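Prutero Keeps Regional Football Opener at Sosa Field

The Prutero school district has confirmed that the opening round of the regional high school football playoffs will be played at Sosa Field in November, with kickoff at 7 p.m. The decision was made after the district athletic office reviewed the condition of the playing surface and the seating on the visitors' side.

Prutero earned the home game by finishing ahead of Nellach in the final regional ratings. The two schools did not meet during the regular season. Prollari, which shared the conference title with Prutero, will travel for its own opening game, and the site of that contest will be released by the host school.

Sosa Field has been in use since 1920 and has a natural grass surface. Heavy use by the football, soccer and band programs left the middle of the field thin between the hash marks by the end of the regular season. The district had considered moving the game to the turf stadium at Prollari. After an inspection, the athletic office concluded that the field met the requirements for postseason play, provided that no other events were held on it in the days before the game. Band rehearsals and junior varsity practice have been moved to the lower lot and the middle school grounds.

Seating for the game is set at 2000. Of those seats, 300 in the east bleachers are reserved for Nellach families and students, who will be able to buy them through their own school office until noon on the day of the game. Any seats left after that time will be offered to the public at the gate. Season passes issued by Prutero are not valid for playoff games, and this applies to student passes as well.

Gates open at 5:30 p.m. Visiting fans should enter from the east side, where parking will be available in the gravel lot next to the bus garage. The main lot is reserved for season parking holders until 6:30 p.m. and will then open to all vehicles. Buses for the Nellach team and band will unload at the field house. Tents, noisemakers and outside coolers are not allowed in the stadium - a rule that also applied during the regular season.

Both teams come into the game with strong running attacks. Prutero has relied on its offensive line for most of the season and closed the schedule with 2 straight shutouts at home. Nellach has used a wider formation in recent weeks and has thrown the ball more often on early downs. The Nellach defense has been at its best late in games and allowed no points in the fourth quarter in any of its October contests.

The winner will advance to the second round the following week. If Prutero wins, the site of that game will depend on the rating of the opponent, and the district has stated that Sosa Field would be available again if needed. In the event of lightning, the game will be delayed under standard safety rules. If play cannot be resumed by 10 p.m., the contest will be completed the next day from the point at which it was stopped.
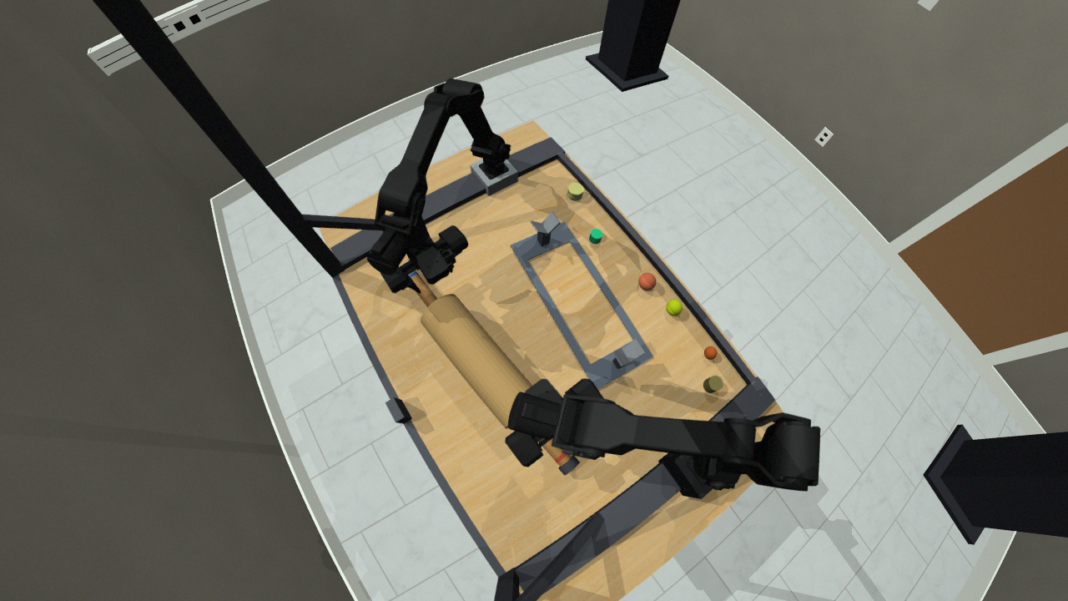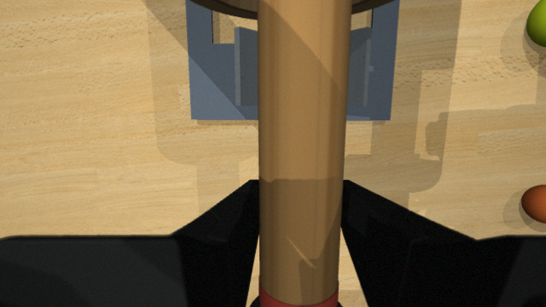
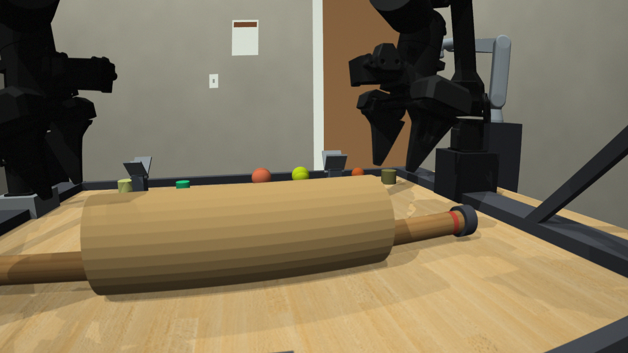 Vol. 41, No. 12 - Page 3

The athletic office also reminds families that winter sports forms are due before the first basketball and wrestling practices. Students who are still taking part in the football playoffs may turn in their forms after their season ends, and they will not lose their place in tryouts. Physical exams completed in July or later remain valid for the winter season.

Ticket prices for the playoff game are set by the state association and are the same for adults and students. Children who are not yet in school will be admitted free with a paying adult. Questions about accessible seating should be directed to the Prutero athletic office during school hours.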